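Last updated: September
Category: Datasets > Manipulation > Student Projects

# Plurdale PC Teardown Set

Wrist-camera episodes from the Kililel robotics club. The arm handles computer parts and we try to teach it manners. Data card and loader live in this repo – the sleep debt does not.

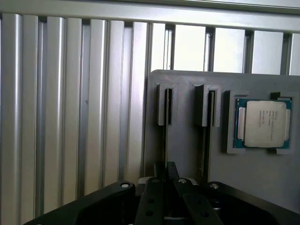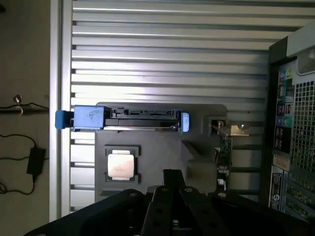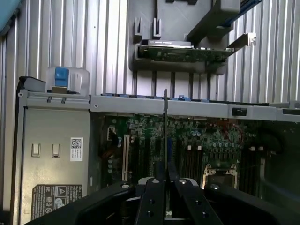 *Wrist views. First: processor in its tray. Second: hard drive in a blue carrier, tower at right. Third: open chassis with the processor socket empty.*

## What you get

- 360 episodes, of which 83 are marked `fail`
- 53 held out for the Mudau Cup; please don't train on them, we will notice
- 9 task strings, one of which is "put it back"

## Labels

A `success` means the part ended up seated and the judge agreed. A `partial` means the judge went to get coffee. Failures are kept in full. They are the most educational part of the set and also the most embarrassing.

## Known issues

- Small print on chips is mostly unreadable. Don't build an OCR project on this.
- Gripper depth is off in the early episodes – see `perić_offsets.csv`, and rename it if your system hates accents.
- Task strings were typed at 2 a.m. and spelled accordingly.

## License

Free for class and club use. Tell us if you beat our baseline. It's a low bar.

Shares: 9 | Comments: 53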